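Short Fiction | Machines & Manners

The Kettle Clause

Aled Gethin had read the Nerosero handling standard twice. It ran to 388 clauses, and he believed maybe 3 of them.

"Clause 30," said Þórey Fogh. "An arm shall not cross a blade."

"Who checks?"

"The arm does."

"So it grades its own homework."

She let that go. On the dark table the toy kitchen waited: kettle, blue pot, pink board, knife.

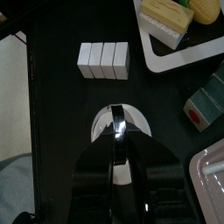
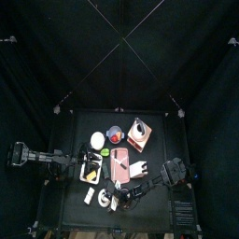
Bench trial, Zesstead annex: gripper view first, then the whole table.

"It passed at Falcão," she said.

"Did Falcão have a knife out?"

Þórey turned pages. The standard had plenty to say about knives, and had a fine drawing of one. It did not say what an arm should do when a second arm wanted the same spot.

"They'd stop," she said.

"Both of them? Forever?"

She wrote that in the margin, pressing hard. Aled took the form, found the box marked Compliant, and left it blank.

Comments (2)

marlpit: I work with arms. The blank box is the scariest part.

Tess_O: Wanted more about Falcão. Who signed that one?

Contact us | © Cluseson Stories | Back to top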